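3.2 Drink containers on shared tables

In the Kerslake building we recorded which drink containers the workers keep on the table during the day. In total 3008 containers were noted by Huia Kingi and Javiera Ulloa, and 97 of them had to be left out of the analysis, as the type was not written clearly.

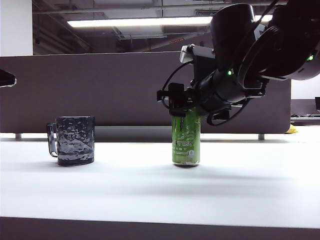

Figure 4. Energy drink can and dark mug on a white tabletop.

Cans and mugs were often found on the same table, with a wide space between them. We therefore coded each container separately. The mugs stayed on the table longer than the cans, and this difference was largest in January.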